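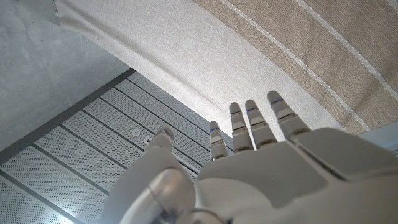 How to Start a Prayer Journal You'll Still Be Writing In Next Month

I've started more prayer journals than I want to admit. Most of them died on page 2. The one I'm in now began last August, and I haven't dropped it yet, so let me walk you through how I set it up.

Step 1. Buy a plain notebook. Mine came from the drugstore. If it's too pretty you'll be scared to write in it (ask me about the leather one in my closet!).

Step 2. Pick a time. I do 6:15, before the kids are up, coffee first. Set a timer for ten minutes and quit when it rings, even if you feel like going on.

Step 3. Read something short. A psalm is perfect. Copy out one line that sticks with you and put the reference next to it.

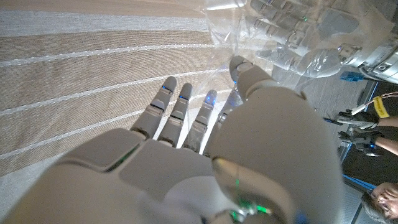 Step 4. Write to God the way you'd talk to a friend in the car. No fancy words. My old pastor, Benedikt Meinecke, used to have us sit with our palms up before we picked up a pen, and I still do it. If your mind wanders, look at your own hand for a minute, fingers a little apart like the gray ones in the picture, and give each finger somebody to pray for. Thumb is family, pointer is teachers, and so on. Then write those names down.

Step 5. Leave a wide margin on the right. When a prayer gets answered, jot the month there, and a few words about how. Some of my margins are still blank, and I go back and pray those again.

Missed a week? Don't try to catch up. Turn to a clean page, write "Lord, I'm back," and start from Step 3.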